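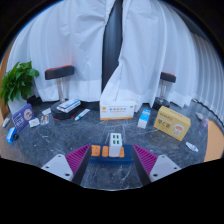
Power strip with the USB charger standing on it

Home | Forums | Storm Reports | Gear | Log in
2 min read

yaqin_long
Anybody else out past Fraser in June for that shelf cloud? I sat on a gravel road for an hour, got one decent structure shot and then the rain wrapped right over me. Drove 153 miles for that! Still fun though, and the inflow was cold enough I dug out a jacket.

hailbait7
I was maybe two miles south of you. That wasn't a shelf, it was a wall cloud, and it was turning. Slowly, but turning.

yaqin_long
No way. It was out on the leading edge with the gust front right under it. I've got 1000 frames of the thing (ok, most of them are blurry) and not one shows rotation.

Jinlong Luo
I'm with Yaqin on this one. Shelf all day. There was some scud hanging off the north end that could fool you from the south side, and I almost called it in myself before it fell apart.

hailbait7
Scud doesn't rise like that. Agree to disagree.

dusty_tripod
Missed it completely, went to Zallico and got blue sky and a sandwich. Yaqin, are you going to post the time lapse?

yaqin_long
Tonight if I can get it to render. It keeps quitting at the good part.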